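Thin objects on the big table: approach height, shadows, and the parked right arm

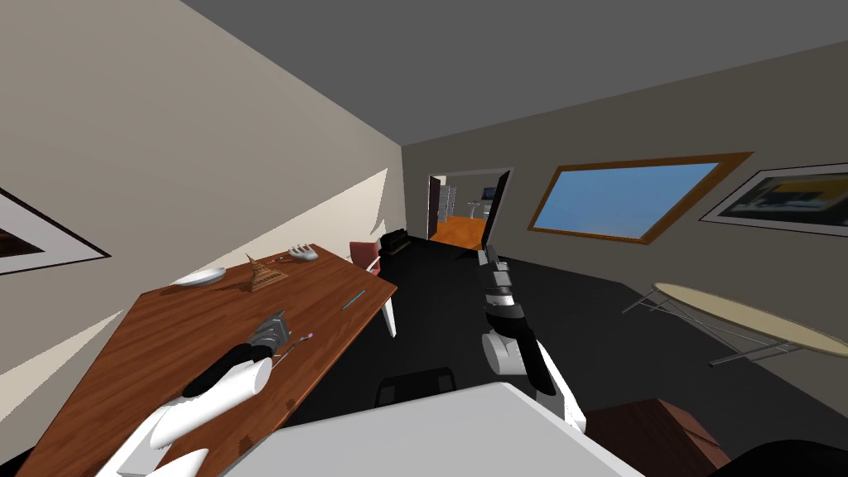
Notebook: S. Krasniqi
January, bench and sim
Read by: R. Sastry

8:40 am

Carrying on from the last entry. The planner (Pendance) is fine on the bowl and mostly fine on the sculpture, and poor on anything thin lying flat on the wood. Last night's batch on Berisha finished: 200 rollouts in the room with the blue pane, left arm only, target drawn at random from the thin set. 36 failed. I had expected more, but the failures bunch up in a way that makes me think it's one or two bugs and not general weakness.

Pulled the failures into a sheet and sorted by stop reason. Most are "no contact at close", meaning the fingers came down, shut, and the contact sensor in the sim stayed at zero. A smaller group is "table contact before close". A few are planner timeouts, and those all have the right arm up over the floor beside the table. I'll treat timeouts separately.

Raghavendra asked me to note the build. Civov is on the January branch, Pendance on main, Duroler (grasp proposals) on whatever was tagged before the break. I have not pulled the newer Duroler because it changes the proposal format and I don't want two things moving.

9:30 am

Worked through seed 877 by hand, stepping the controller. It's a good one to keep because it has nearly everything in it: the grey utensil-type target near the robot, the light-blue stick further along, the pale hand up near the far corner, and the sculpture throwing a dark shadow to the left over the tabletop.

Paused at pre-grasp. The left gripper is hovering just over the wood, to the left of the target. The goal pose Duroler gave is over the target's centre. So either the goal is wrong by the time it gets to the controller, or the controller calls it done early.

Printed both. The goal is right in the camera frame and wrong in the base frame. The offset is sideways, along the table, with hardly any vertical part. Wide objects forgive it. The bowl forgives it completely, which explains why I didn't see it for two weeks.

Checked the hand-eye transform in the config against the one Civov reports. They differ. The config has the old head mount. Whoever updated the robot model (me, according to the log) changed the model file and not the perception config.

10:15 am

Changed perception to read the transform from the sim at start-up. Left the config entry in place for the real machine but it now prints a warning if the two disagree. Re-ran seed 877. Gripper now settles over the target. Closed, contact on both fingers, lifted.

Re-ran the failed seeds only. Most of the "no contact" group clears. What's left is a mix, see below.

Note for Raghavendra: please don't make the warning an error yet. The regression rooms still load the old model and they would all stop at the first line. I found that out by trying it, and got almost 2,000 lines of log before I killed the job.

11:00 am

Shadows. The segmenter is splitting the tabletop along the sculpture's shadow and handing the dark piece to Duroler as an object. Duroler duly proposes a grasp on it. The proposal scores low and usually loses to a real one, but when the target is thin and partly hidden by the arm, the shadow can win. That accounts for several of the leftover "table contact" stops: the arm goes down to pick up a piece of table.

The two small dark marks on the near right of the tabletop give a milder version. They are too small to pass the area threshold on their own. One of them, the one close to the edge, sometimes gets joined to the gripper's own mask when the arm is low, and then the self-filter throws away a bit more of the image than it should.

Options I wrote down:

Turn the shadows off in Civov. Quick, and useless for the real room, where the windows are not going to be turned off.

Require height above the fitted plane before anything counts as an object. Works for the sculpture shadow straight away. Trouble is that the thin things are very close to the plane themselves, and the depth noise we add on purpose is of the same order. I tried a few values and there is no single threshold that keeps the blue stick and drops the shadow in every seed.

Use colour and height together, with colour normalised for brightness first. The wood in shadow has the same hue as the wood in the light, near enough, and the grain runs on through it. The stick and the grey target don't match it in hue at all.

Went with the third. Wrote it as a filter between the segmenter and Duroler so it can be switched off. Took until lunch, mostly because I had the colour channels in the wrong order and was getting very confident nonsense.

1:20 pm

Filter results on the failed seeds: shadow proposals gone in every one I looked at. One new problem. There's a small thin object behind and to the right of the sculpture, with a reddish-orange section. The filter eats part of it. The reddish top of the table and that section are close enough in hue after normalising that the mask comes back shorter than the object. Grasp centre moves accordingly. It isn't usually a target from this side of the table, so I'm leaving it, but it needs to be on the list before anyone runs the full set.

The grey target keeps its mask. So does its purple-pink tip, which used to come out as a separate object and now gets merged properly. I didn't intend that. I think the old splitting was on brightness and the new step happens to hide it. Will look at it again before I claim it's fixed.

The bright patches on the left wall are not a problem for grasping. They do upset the wall fit slightly: the long diagonal patch behind the table has such a hard edge that the line detector prefers it to the actual table edge in some views. The planner only uses the wall as a keep-out, so a tilted wall costs us a little reach and nothing else. Raghavendra thinks we should take the walls from the map and stop fitting them. I agree, but not this week.

2:45 pm

Timeouts. All with the right arm raised over the floor, gripper pointing up towards the doorway. I had assumed this was a collision check between the arms. It isn't. The arms are well clear of each other during a left-side pick.

What happens is that Pendance plans for both arms whenever the right one is not in its named "rest" pose, even if the task gives it nothing to do. The raised pose was never registered as a rest pose. So the search has twice the joints to deal with, and on the harder thin grasps, where the wrist has to come in low and nearly level, it runs out of time.

Added the raised pose as "rest_high" in the Pendance pose file. Timeouts gone on the seeds I re-ran. Planning time on the others dropped too, as you'd expect.

Slightly uneasy about this one. It means a raised arm is treated as a fixed obstacle, and if someone later writes a task that moves it halfway through a left-side plan, the plan will be stale. Put a comment in the pose file and a check that aborts if the right arm's joints change during execution.

3:30 pm

Raghavendra came by and we spent a while on the black floor. He has been getting odd free-space maps from this room. The floor is black, and there's a black base-like part just past the front of the body panel that is very hard to tell from it. In colour they are the same thing. The navigation side uses a colour-assisted floor mask, and it happily extends the floor over the base part, and in some views onto the black shape low down on the right as well.

Doesn't affect my picks because the arms never go there. Does affect him, because the next task is to turn from the table and drive to the ironing board, and the board's foot bars are thin and grey and low. If the mask is generous about what counts as floor, those are exactly what it will swallow.

He will try depth only for the floor mask in this room. I suggested using the robot model to blank out our own body before the mask is built, same as the arm self-filter does. He pointed out that the self-filter only knows about links in the arm chains. True. Someone should extend it to the whole body. I've put my name next to it.

The orange floor through the doorway segments perfectly, for what it's worth. The mask stops dead at the threshold and treats the next room as something other than floor. He laughed, then went and opened a ticket.

4:20 pm

Started the full 200 again on Berisha with all three changes: transform from sim, hue and height filter, rest_high. Same seeds as last night. Also capped the points passed to Duroler at 2,000 per object, as the sculpture was sending far more than that and slowing down the proposals for everything else. Its stepped side is all edges and the sampler loves it.

Left to do:
- Reddish-orange section, mask comes back short. Needs a fix before the full object set.
- Find out why the purple-pink tip merges now.
- Extend self-filter to the body and base (me).
- Floor mask from depth (Raghavendra).
- Walls from map. Later.
- Pull new Duroler once this batch is in and I have a clean baseline.
- Delete the stale hand-eye entry after the regression rooms are moved to the new model.

5:05 pm

Batch is still going. Looked at the first few that finished and the pre-grasp hover is centred on the target in each of them. Approach height could come down a touch; the fingers are clearing the wood by more than they need to now that the sideways error is gone. Not changing it while the job is running. Raghavendra has the login for Berisha if it falls over tonight.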